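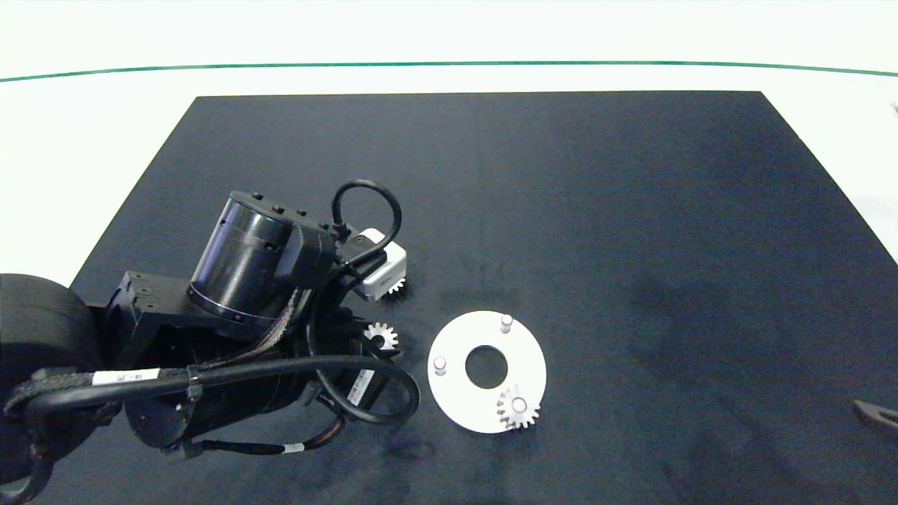 Munham旧宅修缮与长租计划
年中进展报告
呈：Sandhu住房基金
由：Lodero社区住房合作社

各位基金的同事：

你们好。上一份报告寄出的时候，镇上还在下那种没完没了的细雨，Climo街那几栋房子的屋顶也还盖着防水布，我们写的时候心里多少有些发虚。这一次坐下来写，心情轻松了不少，虽然还有好几件事没办完，有两件甚至比预想的慢了许多，但总的来说，这半年是往前走的，而且走得比较稳。下面就按着上次约定的几个方面，一项一项向各位说一说。如果有的地方啰嗦了，还请包涵，我们总觉得房子的事情，不把前因后果讲清楚，光看表格是看不明白的。

一、先说说计划本身

各位当中有几位是今年才接手这个项目的，所以容我们简单重复一下。Munham镇上登记在册的住宅一共有1,685套，其中老城这一片，也就是从旧火车站往东一直到河边的这几条街，房龄普遍偏高。这些房子底子其实不错，格局方正，院子也大，很多还留着原来的木地板和门廊，可是长年没有人打理，有的房主搬去了外地，有的是几个兄弟姐妹一起继承下来，谁也不愿意先掏钱修。结果就是房子空着，镇上年轻人和刚退休的人又租不到合适的地方，只好往县城那边搬。

我们的做法是由合作社和房主签一份长期委托，用基金的钱把房子修到可以安心居住的程度，再以低于市场的租金租出去，租期不短于三年。租金先用来偿还一部分修缮费用，还清之后，房子连同修好的一切，完整地交还给房主。修缮款收回来，再投到下一栋房子里去。说起来很简单，做起来每一步都要跟人坐下来慢慢谈，茶喝了不知道多少壶。

二、住户需求调查

上次报告里，各位建议我们在选定第二批房屋之前，先弄清楚镇上的人到底想要什么样的房子。这个建议非常好，我们照办了。问卷大约发出去500份，一部分放在图书馆和粮油店的柜台上，一部分随着水费单一起寄到各家，最后收回来183份填写完整的。对一个小镇来说，这样的结果我们已经很高兴了，何况不少人在背面密密麻麻写了一整页，有写邻居家的狗的，也有写自己小时候住过的那条巷子的，读起来很有意思，我们都留着。

从问卷里看，大家最看重的几件事和我们原先想的不太一样。我们以为会是租金排在最前头，可是许多人先写的是“能住多久”。他们怕的是刚把孩子的学校安顿好，房东就说要卖房子。其次是取暖，老房子冬天透风，这个我们心里有数。再往后才是租金，然后是停车，然后是洗衣机放在哪里。洗衣机这件事写的人特别多，有的老房子把洗衣机的接口装在后门外的棚子里，冬天水管一冻就没法用，抱怨得很有道理。所以第二批房屋的设计里，我们要求洗衣位一律移到室内，厨房旁边或者走廊尽头都可以，看各家的格局来定。

还有一点值得一提。有相当一部分填表的人年纪比较大，他们自己有房子，只是楼梯爬不动了，想搬到同一条街上的平房里去住，把自己的两层楼让给人口多的家庭。这种“街坊之间换着住”的想法，我们以前没有认真考虑过，现在觉得很值得试一试，后面谈到下半年安排的时候再细说。

三、Climo街第一批房屋

第一批的四栋房子都在Climo街上，彼此离得不远，这样工匠们搬工具、运材料都方便。到写这份报告的时候，三栋已经完工并且有人住了进去，剩下的一栋还差一些收尾。

街口那栋两居室是最早完工的。它原来的毛病主要在屋顶和浴室，屋顶换了新的瓦，浴室的地面整个敲掉重做，顺便把排水的坡度改了过来。厨房的橱柜我们原本打算全部换新，后来木工师傅看了看，说柜体还很结实，换一换门板和合页就行，这样省下来的钱正好补在窗户上。住进去的是一家三口，入住之后来过一次电话，问的是院子里的那棵柿子树归谁收。我们答复说当然归住的人收，只要记得给隔壁送几个。

往里走的第二栋是平房，带一个很宽的门廊。这一栋的地基有一个角往下沉，比勘察报告上写的要厉害，光是顶起来找平就多花了三个星期。好在沉降集中在一处，处理完之后，门窗都能顺顺当当地关上了。我们在这里多说一句，以后每一栋房子签约之前，地基都会请人单独再看一遍，这笔勘察费我们觉得值得花，也请各位在审下一期预算的时候予以考虑。

第三栋是两层的小楼，修缮的工程量最大，可是过程反而最顺利。楼上原来隔成了很小的三间，住起来憋屈，我们征得房主同意，拆掉一道不承重的隔墙，改成一大一小两间。旧的木楼梯保留了下来，重新打磨上漆，扶手松动的地方加固过。房主本人住在外地，特意坐长途车回来看了一趟，在楼梯上站了好一会儿，临走的时候说，没想到家里还能是这个样子。

第四栋的进度是我们这次要向各位如实说明的。这一栋的产权由兄妹几人共有，委托书签得比较晚，开工也就晚了。开工之后又发现旧电线的走法和图纸对不上，有一段埋在灰泥墙里，只能把墙剔开重新布线。目前电路已经通过了检验，墙面也抹平了，还差油漆、地板和厨房的安装。我们估计入秋之前能够交付，租客已经选定，也很体谅地答应多等一阵子。 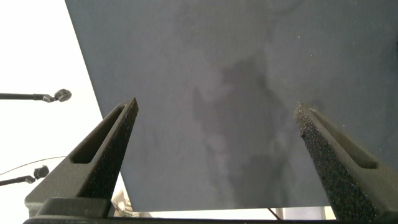

四、租金与入住情况

已经完工的三栋房子都按照协议约定的标准收租，租金比同一带条件相近的房子低，入住以来没有发生过拖欠。我们在每一份租约里都写明了续租的优先权，也写明了租金调整的办法，租客签字之前逐条念过一遍，有听不明白的就停下来解释。这样签一份租约往往要花掉一个下午，不过住进去以后的误会少了很多，我们觉得还是合算的。

日常维修方面，我们试行了一个小办法：凡是一次花费不超过300元的小毛病，比如水龙头滴水、门锁发涩、纱窗破了，租客可以自己找镇上的师傅来修，凭收据从下个月的租金里扣，不必事先来问。超过这个数目的，打电话给合作社，由我们派人去看。办法实行之后，打到办公室的电话明显少了，师傅们也欢迎，说活儿虽然小，但是结账爽快。目前还没有遇到滥用的情况，我们准备照这样继续下去。

五、遇到的困难

第一件是材料。木料和保温材料的价格比我们去年做预算的时候高了不少，窗户的交货期也拖得很长，有一批窗户等到四月才送到，送来的尺寸还错了两扇，又退回去重做。后面我们改为在签约之后马上量尺寸下单，把窗户提前到屋顶之前安排，这样就算晚到，也不至于耽误室内的工期。

第二件是人手。镇上能做老式灰泥墙的师傅本来就没有几位，而且都有自己的活儿排着。我们和县里的职业学校谈过，希望下学期有学生能跟着师傅在工地上学，学校方面很愿意，保险和学分怎么算还在商量。这件事急不得，可是我们觉得从长远看非常要紧，老房子要有人会修，才能一直住下去。

第三件是邻居的顾虑。Climo街上有几户人家起初担心出租的房子会变得吵闹杂乱，也有人担心街上的车位不够用。我们在其中一栋房子的门廊上办过两次茶会，把租约拿出来给大家看，也请新来的住户和街坊见了面。车位的问题还没有完全解决，我们和镇公所商量，看能不能把街尾那块长草的空地铺上碎石，临时停几辆车，目前正等着回音。

六、下半年的安排

头一件事当然是把第四栋房子做完，让等着的那一家能够住进去。

接下来是第二批房屋的选定。现在有六位房主表示愿意参加，其中几处的条件很好，靠近小学和诊所，走路就能到。我们会先做地基和屋顶的勘察，再和房主谈委托的条件，谈妥之后连同预算一起报给各位审阅。考虑到问卷里老人家们的意见，第二批里我们想至少安排一栋平房，门槛做平，浴室装扶手，留给愿意从楼房换过来的本街住户。换住的手续比普通租约要复杂，牵涉到两处房子的维修责任和保险，我们已经托一家熟悉房产的事务所起草文本，稿子出来以后也想请基金的法务同事帮忙看一看。

另外，我们打算把第一批房屋的修缮过程整理成一本小册子，包括哪些地方花了冤枉钱，哪些老物件值得留，哪里的旧料行能买到合适的门板和五金，放在图书馆里供大家取阅。有些房主并不需要合作社出面，只是不知道从哪里下手，有这样一本册子，也许就敢自己动手了。

七、经费使用的几点说明

详细的收支表随附在后，这里只解释几处和原预算出入较大的地方。地基加固超出了原定数额，原因前面已经讲过。橱柜一项有结余，我们依照各位上次的批复，转到了门窗项下。第四栋的电路改造动用了一部分预备金，剩余的预备金足够支撑到这一批全部交付。办公室的开支和去年持平，新添的只有一台打印机，旧的那台印租约的时候总是卡纸，实在修不好了。

租金回流的部分单独记账，到目前为止数目还不大，毕竟三栋房子入住的时间都还短。按现在的租金水平推算，明年这个时候，回流的钱应当可以承担一栋小型平房的大部分修缮费用。具体的算法写在收支表的附注里，如果各位觉得哪个假设太乐观，请一定告诉我们，我们愿意重新算过。

八、想请各位帮忙的事

有两件事想请基金考虑。一是把签约前的地基勘察费列为固定科目，不再从每栋房子的修缮款里挤。二是第二批的拨款能否分成两次，第一次在委托书签订以后，第二次在屋顶和门窗完工以后，这样我们向供货商订料的时候手头会宽裕一些，也能争取到好一点的价格。

最后，还是想请各位抽空到Munham来走一走。从县城过来的班车上午九点有一趟，下车以后沿着河边走不多远就是Climo街。第二栋房子的住户说过好几次，基金的人要是来了，务必在门廊上坐一坐，她会烤核桃饼招待。我们把下一份报告的提纲也附在了后面，各位若想添上别的内容，来信说一声就好。

此致
敬礼

Lodero社区住房合作社 敬上

附件：收支明细表及附注；住户需求调查汇总；第二批意向房屋清单；下期报告提纲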